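Brulludell Tabletop Sushi Train — Set-up Guide
Section 2: Laying the track and running your first service

This is the fun bit! Once the ring is together you can have plates going round in ten minutes or so, and even the grown-ups tend to go quiet and watch.

Before you start

Pick a flat table with room to spare on all sides. Give it a wipe first, as crumbs have a way of finding the wheels.

Laying the track

1. Lay the track pieces flat on the table and push the ends together until each one clicks.
2. Close the ring. If the last joint won't meet, loosen the one opposite and ease both in together.
3. Run a finger along both rails. You're feeling for steps or gaps at the joints.

Note: Build the track where you mean to use it. A finished ring doesn't like being carried.

Coupling the train

4. Set the locomotive on the rails and check that its wheels are sitting properly.
5. Add the serving cars behind it one at a time, joining each with a red coupling. Don't force them — a gentle press is plenty.
6. Push the whole train a little way by hand. It should follow the curve without tugging.

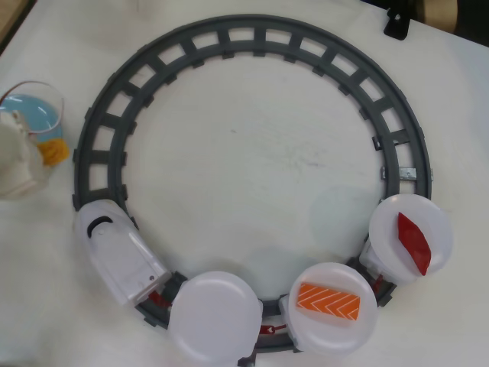
Reading time for this section: 2 minutes

Serving

7. Start with one piece of sushi and leave a plate free. The orange salmon with the white stripes looks wonderful going round on a white plate, so it's a great one to begin with!
8. Put each piece in the middle of its plate. Anything hanging over the side may drag on the bend.
9. Switch on and let the train do a full lap before you add more (this is the hardest step for younger chefs).

Caution: Keep sleeves, long hair and small fingers away from the wheels while the train is moving.

Caution: Never pour soy sauce over a moving plate. Put the dish beside the track and dip from there.

If the train stops on the bend

10. Switch off, lift the last car away and try again with a shorter train.
11. Still stuck? Go back to step 3 and check the joints.

Cleaning and storage is covered in Section 3.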